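Rafia Minhas
2020-02-14

Some of you asked how it's going with the robot at work. It's going. A thread, typed on my break, so it may stop and start.

For anyone new: I'm in kitting at Cerkura, the Tarar site. Kitting means you take small parts out of bins and put them in a tray, each part in its own spot, and the tray goes down the hall to the people who build the thing. If a spot is empty they walk back up the hall and look at you.

I've done this long enough that my hands know the trays and I mostly listen to the radio. That matters for what comes later.

In the fall we had a meeting with pastries. Pastries were the first warning. The second was the word "journey," which was on the opening slide.

The robot comes from a firm called Astico. The project is called Sisau. Everybody on the floor calls the robot Sisau too, which annoys the project manager, so it has stuck.

Sisau has two arms and two hands with proper fingers. Before it gets near a real tray it has to learn on a practice board with blue pieces. Pegs, cylinders, that kind of thing, and outlines to show where they go. If you have ever babysat, you know the toy. 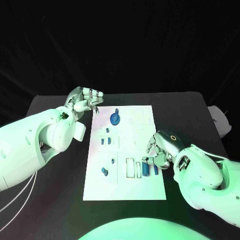

My job title changed in January. I used to be a kitting operator. Now I'm a cell attendant, and the pay is the same to the penny. I got a new badge, and the photo on it is worse.

What a cell attendant does: sets the pieces out, steps back, presses go, watches, writes down what happened, sets the pieces out again. A round is 100 tries. My personal record for staying interested is well short of that.

There's a manual. It's 103 pages long. Page one congratulates me.

The part I didn't expect is how much of the job is now explaining things I never had words for. The engineer asks, "How do you know when the peg's in?" And I say, "It's in." And she waits with her pen up. She's nice about it, but she does wait.

So I went home and put the cap on a pen over and over at the kitchen table, trying to catch myself knowing. My son asked if I was OK. There's a tiny give and then a stop. I told her that the next morning and she wrote it down like I'd handed her the formula for something.

I'd like it noted that "tiny give and then a stop" is now in a document with a version number. My name isn't on the document. I checked.

OK, the question everyone really wants to ask: is it taking our jobs?

Short version, we were told no one gets let go because of Sisau. Slightly longer version, two people left the kitting room over the winter and those spots haven't been posted. Both of those can be true and I think both of them are. I have asked. I was told it was a great question.

Speed: a good shift in our room is 253 trays. I won't say what Sisau does in a shift because it isn't doing trays yet, and it wouldn't be fair, and also I signed something.

Things Sisau doesn't do: hum, eat my yogurt, argue about the thermostat.

Things Sisau also doesn't do: tell me the washers in the new delivery feel thin. Dolores at the next bench caught that with her fingertips before anyone had opened the paperwork. I asked where on the form that kind of thing goes. There's a box called "Other."

I will say my wrists feel better. I'd had the brace on since last spring and in January I forgot to bring it and didn't notice until lunch. That's worth something and I'm not going to pretend otherwise just to keep the thread grumpy.

On the other hand, my back hates standing and watching. Twenty-odd years of sitting jobs, and now I've got opinions about floor mats. 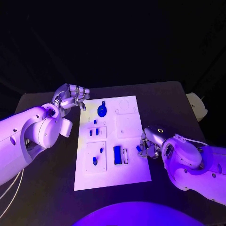 Right hand holding a small blue peg beside the board, under all that purple light.

About the light. I've seen it glow green and I've seen it glow purple. I asked two people what the colors mean and got two answers, both very confident. I say good morning to it either way.

The radio is gone, by the way. We keep the cell quiet so the attendant can "listen for anomalies." What I listen to is the fridge in the break room through the wall. I know its whole cycle.

The thing I find myself missing is being fast. It's a silly thing to be proud of, filling trays, but I was good, and people down the hall knew which ones were mine. There isn't a way to be fast at watching.

And then some days it goes to place a piece and I catch my own hand closing a little at my side, like a parent at a spelling bee. So I'm apparently rooting for it. I haven't mentioned this to Dolores.

In March it's supposed to move on to real trays, one bench, day shift only. I'm down to train the other attendants. I asked if "trainer" comes with a different rate and that was also a great question.

To the person in my replies who says I should learn to code: I've got 103 pages to get through first, friend.

To the person asking if it's creepy: less than the pastries.

Break's over. If you work somewhere that's done this already, tell me what they did with the people whose spots didn't get posted, and what you asked for before it went live that you were glad you got in writing. Also floor mats. Brand names welcome.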